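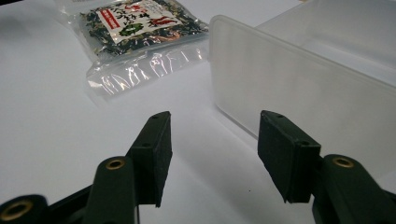 What did the student team complete during this reporting period?
The team finished the hand-held gripper, recorded 862 demonstrations of kitchen packing tasks, and trained a first policy on part of that set.

Progress report to the Restari education fund, submitted 4 September 2024
Project: Pemonik, student manipulation club, Rosser Technical College
Prepared by: Tegwen Cadwaladr, faculty advisor

1. Hardware
The gripper design was frozen in May. Both fingers are black and carry rectangular pads with a matte, foam-like face, and the arm links turn on brass bushings. The earlier one-piece links wore at the pivot and let the pads drift out of parallel. Students replaced them during the term and rewrote the assembly sheet to match. One link on the second unit is still printed slightly oversize and has to be filed before fitting — a corrected file is in the club folder but has not been reprinted.

2. Data collection
The target for the grant year is 2,000 demonstrations. The count at the close of this period is 862. Tasks are done on a white tabletop with ordinary pantry goods and containers. The object list now includes dried seaweed in a clear zip-top bag and a translucent frosted container. Both were added at the request of the vision subgroup, whose segmentation model had been tested only on opaque items.

Each student records in blocks of 60 minutes or less. Longer blocks were tried and dropped after reviewers found more rejected takes near the end. Rejected takes are kept in a separate directory and are not part of the count above.

3. Training
The first policy was trained on the opaque-object subset and evaluated over 100 trials on the bench arm. Most failures were late closures, with the pads meeting after the object had already shifted. Timestamps from the gripper and the arm controller were found to disagree, and the logging script has been changed. The evaluation has not been repeated.

4. Budget
Spending is within the approved lines. The balance for fasteners and pad material was moved to storage drives with the fund's written consent. The Brestitz regional entry fee is unpaid and falls in the next period.

5. Next period
Reprint the links, repeat the evaluation with corrected timestamps, and resume recording with the clear and frosted items. Two graduating students will hand over the calibration procedure — the draft is complete except for the section on pad replacement.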